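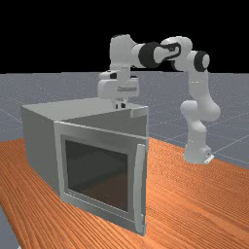

4 min read

Filed under: Opinion, Home & Money

My landlord replaced the microwave in January. The old one had two dials, one for power and one for time. The new one has a panel of buttons, and four of them are for foods I have never heated in a microwave. It took me a week to find out how to run it at half power.

I think appliances should go back to dials, and I think the people who sell them know most buyers would be fine with that. I worked the floor at Dristel for six years. Customers asked three things: will it fit, how loud is it, and how long will it last. I can't remember a single one asking for a potato button.

The usual answer is that buttons are cheaper to build. That may be so. But the price tag is only part of what a kitchen appliance costs. When the panel on my mother's Trusimeck range failed, the burners and the oven were still good. The part was $380, before labor, and the shop in Itstead had to order it. She bought a new range. The old one went to the curb with 10 good years left in it, by the repairman's guess.

A dial can break too. I have broken one. The knob cracked, and I turned the post with pliers until a new knob came in the mail. Dinner was on time.

There is also the matter of who can use the thing. My uncle's eyesight is poor. He could set a dial by feel, counting the clicks with his thumb. A flat panel gives him nothing to feel, so he puts dots of glue on it, and the dots wear off. Older people buy plenty of appliances. So do people who rent, and they get whatever was on sale.

I am not against new things. I like my phone. A timer that beeps is better than one that doesn't – I will give the buttons that much. But a microwave has two jobs for me, soup and leftovers, and some 100 lines of instructions is too many for that.

Stores could help by keeping one plain model on the floor at eye level, plugged in, so people can try it. Arabzadeh did this with toasters and still does. If you are shopping this year, ask for the model with knobs, and if they don't have one, ask when they will.

Comments (3)

Umesh Chauhan
Same story with our washer. Control board died, drum was fine. We hang on to the old dryer with the dial.

kettle_on
I disagree. I use the popcorn button every night and it has never burned a bag.

R.T.
Nail polish lasts longer than glue for the dots. Two coats.

Contact us | © 2019 All rights reserved | Back to top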